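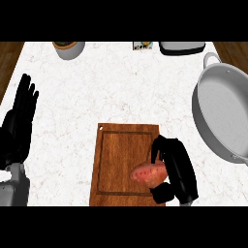 Simulated kitchen task, Movosville robotics club: the right hand at the sweet potato, the left hand open.

Clubs should be graded on their failed runs

Our club entered the Clusance student challenge in June with a two-handed manipulation task built entirely in simulation. The scoring sheet asked for one number, the success rate. I think that number teaches students the wrong work.

A success rate depends on where the objects start. Put the sweet potato in the same spot on the cutting board for 200 runs and a weak policy looks strong. Move it toward the pot, turn it a few degrees, and the same policy may close its fingers on air. Both teams report a percentage, and the judges have no means of comparing them.

Our Darko build logged 1,193 runs. The useful part was the failure log, which we sorted into 8 types – early finger closure, thumb contact with the board, and so on. Students who did the sorting could explain the controller. Students who only tuned for the score mostly could not.

The usual objection is time. Reading logs is slow, and a club meets after school. I accept that. But 600 sorted runs took our members less time than one more round of training, and the sorting needed no extra hardware.

Drurkholm, the smaller regional contest, already asks for start positions and a failure table with each entry. Clusance could copy the form next season with one added page. Until it does, coaches can require the table themselves, before anyone is allowed to quote a percentage.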